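Paner Stone Sealer, 2 liters

Paner is a water-based sealer for marble, limestone and other natural stone in the kitchen. We make it in our workshop in Mirkdale and sell it direct and through two shops in Brindell. Item number 403.

The sealer goes into the stone and leaves the color as it was. It does not make a shiny film on top. Clean the surface with plain water and let it dry for one night. Put the sealer on with a soft cloth, wait 11 minutes, and wipe away what remains. For old marble we advise a second coat on the next day. Lemon and vinegar can still mark the polish, so please wipe them soon. 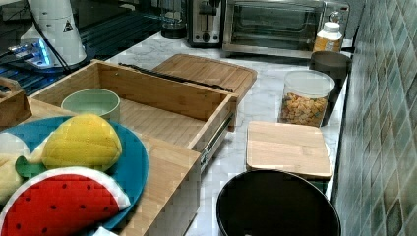

Nelu Furtună wrote to us that he sealed his counter in January and coffee still wipes off, but near the stove he had to repeat the coat after five months. We think this is normal for a place which is cleaned every day.

Please do not use Paner on glazed tiles, because it cannot go in and will stay sticky. For the grout between them we have Akande Grout Guard, on its own page.

Price: 192 with delivery inside the country. Opened bottles cannot be returned.

Page updated July 16, 2018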